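Residents > Meetings > Minutes > 2023-08-08

Cadwaladr Road Residents' Group
Minutes of the summer meeting

Present: Karim Dabbas (chair), Jihad Najjar, Hussam Twal, Elie Hijazi (minutes). Apologies from Zaid Daher, who sent written comments.

1. Minutes of the last meeting
Agreed, with one correction. Hussam had not "welcomed" the parking survey. He had said he would believe it when he saw it. Changed to "noted".

2. Parking permits: the Trumura proposal
Karim went through the letter from Trumura, who want to run a permit scheme for the road and the two side streets. Households would pay 63 pounds a year for a first permit. The letter says the scheme "typically frees up kerb space within weeks". Jihad asked where this had happened. The letter doesn't say. Karim had rung and been told that case studies were being prepared.

Hussam said a permit gives you the right to look for a space and does nothing to provide one. If the people parking here are mostly people who live here, we would all be paying to stay exactly as we are. Jihad thought there was some commuter parking near the station end but agreed that we have no figures for it. Zaid's written comment was that he is in favour in principle but not at that price, and would like to know what happens to the price in year two.

The letter quotes 1,975 responses to a consultation. Elie pointed out that this was for the whole district and that only 18 came from our streets, of which we have not been told how many said yes. Karim felt the number had been put in to impress. He will write back asking for the answers from our streets alone. 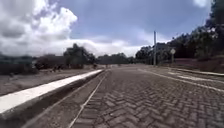

Jihad also wanted it written down that visitors' permits are mentioned once, in a footnote, with no price against them. His mother comes three times a week and he does not intend to buy her a book of scratch cards. Hussam asked about tradesmen and was told this would be "covered in the final terms". He asked that the group agree to nothing before seeing the final terms. Agreed by all present.

3. The parking app
Trumura would use an app made by Ruteck. Karim had tried it and could not get past the screen asking for his vehicle details, which it rejected twice. Elie got further but was then asked to allow access to her contacts. She declined and the app closed. The letter promises a telephone line for people without smartphones. Hussam rang it one afternoon and gave up after the third recorded message. Karim will ask whether paper permits can be had at the same price, and wants the reply in writing.

4. Money
The balance stands at 1,009 pounds. Trumura have offered to pay for a leaflet explaining the scheme. Jihad was against taking it, as the leaflet would hardly explain why the scheme might be a bad idea. Karim thought a leaflet with both sides could be done on Elie's printer for very little. Agreed to do our own. Hussam to write the case against, Zaid to be asked for the case in favour.

5. Any other business
Hussam asked whether the date for the hedge cutting had been fixed. It has not.

6. Next meeting
September, date to follow once Karim has heard from Trumura. If he has not heard, we meet anyway.

Actions
Karim: letter to Trumura (responses by street, visitors' permits, paper permits, year two price).
Hussam and Zaid: leaflet text.
Elie: printing, and circulate these minutes.

2 comments
0 shares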